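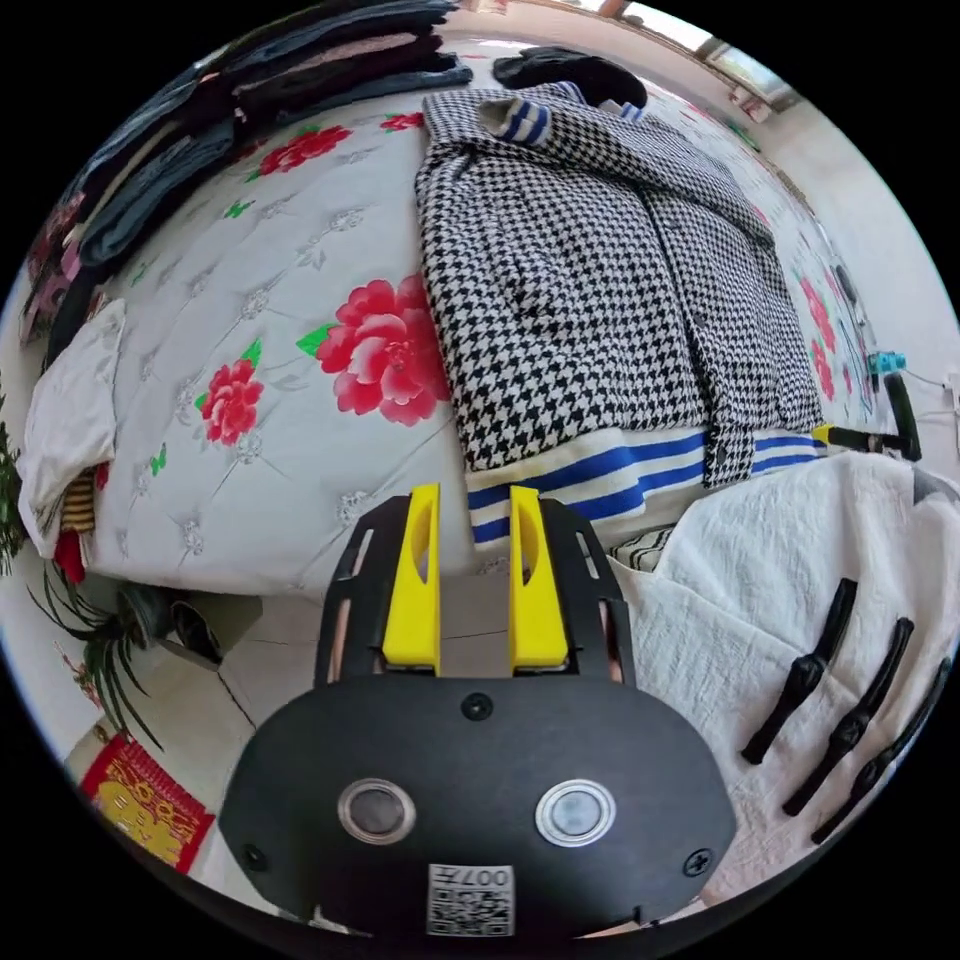 Section 3. Setting Up and Using the Stetia 1634 Garment Steamer

This section covers assembly, filling, first use, and routine steaming. Read the safety sheet packed with the unit before starting. Cleaning and descaling are covered in Section 4. Part names in capitals match the labels on the parts diagram inside the front cover.

3.1 Parts supplied

BASE, with power cord and foot switch
TANK, with cap and valve
POLE, in three telescoping sections
HOSE, with STEAM HEAD attached
HANGER, folding
FABRIC BRUSH, clip-on
CREASE CLIP
HEAT MITT, one size, either hand

If a part is missing, do not run the steamer. Contact the store where it was bought and give the serial number printed on the underside of the BASE. The sticker on the outer carton shows a shipping number and cannot be used for parts orders.

3.2 Choosing a location

1. Place the BASE on a level, hard floor. Thick carpet can block the vents along the lower edge.
2. Leave open space on every side of the BASE.
3. Keep the POLE away from curtains, lamp shades, wallpaper, and unsealed wood.
4. Plug directly into a grounded wall outlet.

CAUTION: Do not use an extension cord or a power strip. The plug may overheat.

NOTE: A cold room causes more condensation inside the HOSE. Expect some dripping from the STEAM HEAD in the first few minutes.

3.3 Assembling the pole

1. Open the three POLE clamps.
2. Push the widest section into the socket on the BASE until it clicks. The flat side of the tube faces the rear.
3. Extend the middle section and close its clamp. Repeat with the upper section.
4. Press the HANGER onto the top of the POLE. The hook for the STEAM HEAD must face forward.
5. Turn the collar of the HOSE clockwise onto the steam outlet. Hand-tighten only.
6. Hang the STEAM HEAD on the hook. The HOSE should rise from the BASE without a loop.

CAUTION: A loop in the HOSE collects water. Hot water may then spit from the STEAM HEAD. If a loop forms during use, lift the STEAM HEAD straight up for several seconds and let the water run back to the BASE.

Do not carry the assembled unit by the POLE. Lower the POLE, then lift with both hands under the BASE.

3.4 Filling the tank

The TANK holds 800 milliliters up to the MAX line.

1. Set the switch to OFF and unplug the steamer.
2. Lift the TANK by its handle.
3. Turn it over and unscrew the cap.
4. Fill with cold tap water to the MAX line. In hard-water areas, use half tap water and half distilled water.
5. Replace the cap and check that the rubber ring sits flat in its groove.
6. Turn the TANK upright over a sink. Check for leaks.
7. Lower the TANK onto the BASE. A small amount of air will bubble up as the valve opens.

CAUTION: Do not add starch, perfume, fabric softener, vinegar, or linen water to the TANK. These leave a residue on the heating plate and void the warranty.

3.5 First use

A new unit may give off a slight odor and a little white dust. Steam into open air before treating any clothing.

1. Plug in the steamer and press the foot switch. The amber light comes on.
2. Wait 70 seconds. The light changes to green.
3. Turn the dial to HIGH and let the steam run until the odor is gone.
4. Wipe the STEAM HEAD with a dry white cloth after it has cooled. If the cloth shows marks, repeat the procedure.

3.6 Steam settings

LOW: silk, satin, acetate, and other thin fabrics.
MEDIUM: wool, wool blends, polyester, and most knits.
HIGH: cotton, linen, and denim.

Always follow the care label sewn into the garment. Where the label and this guide disagree, the label applies. For blends, use the setting for the most delicate fiber listed. Suede, leather, waxed cotton, and velvet with a glued backing must not be steamed.

3.7 Preparing a garment

1. Empty all pockets. Remove pins and badges.
2. Brush off lint and loose soil. Steam can set some stains, so treat spots first.
3. Lay the garment flat and smooth out the sleeves and hem by hand.
4. Check the lining for loose stitching.
5. Test the steam on an inside seam. Let the area dry before judging the result.
6. Hang the garment on the HANGER and fasten the top button.

3.8 Steaming a jacket

Work from the inside to the outside and from the top down.

1. Set the dial to MEDIUM for wool or wool blend.
2. Put on the HEAT MITT.
3. Hold the front panel open and steam the lining with the STEAM HEAD held slightly away from the cloth.
4. Close the jacket. Steam the back panel in slow downward passes, pulling the hem lightly with the mitted hand.
5. Steam each front panel. Go around the buttons, not over them.
6. Raise each sleeve by the cuff and steam along its length. Do not press a crease into the sleeve.
7. Lift the collar, steam the underside, and fold it back into place while the cloth is still warm.
8. Finish with the pocket flaps. Slip a piece of plain cardboard under each flap to keep its outline from showing on the panel below.

NOTE: On checked or other patterned cloth, pull only in line with the pattern. A diagonal pull can stretch the weave, and the distortion may remain after drying.

NOTE: For heavy cloth, attach the FABRIC BRUSH before switching on. Short, light strokes raise the nap. Do not use the brush on loose knits.

CAUTION: Never steam a garment while it is being worn. Never point the STEAM HEAD at people or animals.

3.9 Steaming trousers

1. Hang the trousers by the cuffs with the seams matched.
2. Fasten the CREASE CLIP to the STEAM HEAD.
3. Close the clip over the crease at the top and draw it down in one pass.
4. Open the clip before moving to the other leg.

Do not use the CREASE CLIP on pleats narrower than the clip jaw.

3.10 After steaming

1. Turn the dial to LOW, then press the foot switch. Both lights go out.
2. Unplug the steamer.
3. Leave the garment on the HANGER until fully dry. Putting it away damp may cause odor or mildew.
4. Allow the STEAM HEAD and HOSE to cool.
5. Remove the TANK, empty it, and leave the cap off overnight.
6. Tip the BASE over a sink and drain the remaining water through the plug at the rear. Refit the plug.

3.11 Quick checks

No steam, green light on: The TANK is empty or not seated. Switch off, lift it, and lower it again.

Weak steam: The HOSE is kinked, or scale has built up. Straighten the HOSE. If there is no change, see Section 4.

Water drips from the STEAM HEAD: The unit was used before the green light came on, or the HOSE has a loop. See 3.3.

Amber light flashes: The overheat cutoff has tripped. Unplug the unit, refill the TANK, and let the BASE cool completely before trying again.

POLE slides down: A clamp is not fully closed. If a closed clamp still slips, order a replacement through the service desk. Do not wrap the POLE with tape.

Section revised April 12, 2018. Technical review: Florence Poirier. Text: Lộc Kim.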